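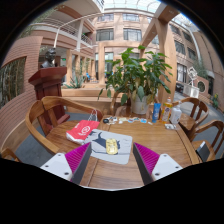
Clearing a Dining Table That Collects Everything

By Kenji Szabo

A table in the middle of the house turns into a shelf. Soap, stickers, half a shopping trip, a toy or two. I clear ours before supper and it goes faster if I do it in the same order.

Start with the bags. A shopping bag lying on its side usually still has something in it, so empty it, fold it flat and put it with the others. Keep the receipt for 2 weeks.

Bottles and tubes next. Stand them together at one end and sort them by room - dish soap to the kitchen, pump bottles and squeeze tubes to the bathroom. Wipe the bottoms before you move them. Soap that has run down the side leaves a ring on wood, and the ring gets sticky.

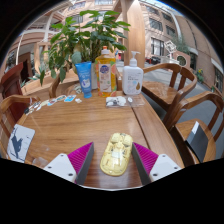 If a tube is nearly used up, leave it standing on its cap overnight and you'll get a few more days out of it. Small toys go in a bowl on the sideboard. Whoever owns them can collect them from there.

Stickers and small packets

Loose stickers slide under placemats and get stuck there. Gather them into an envelope. If one has already stuck to the table, warm it with a hair dryer on low and lift it with a fingernail. Don't use a knife. A little cooking oil takes off what's left.

Crumpled wrappers go straight in the trash.

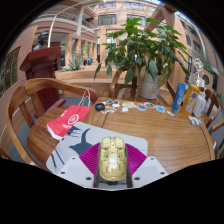

Wiping down

Lift the placemats and wipe under them too. Use a damp cloth, well wrung out, and follow the grain. Where two sections of the top meet, run a dry toothbrush along the seam first - crumbs pack in there.

A potted plant can stay on the table if the pot has a saucer. Check under it every 4 days or so and pick off yellow leaves while you're there.

Push the chairs in last.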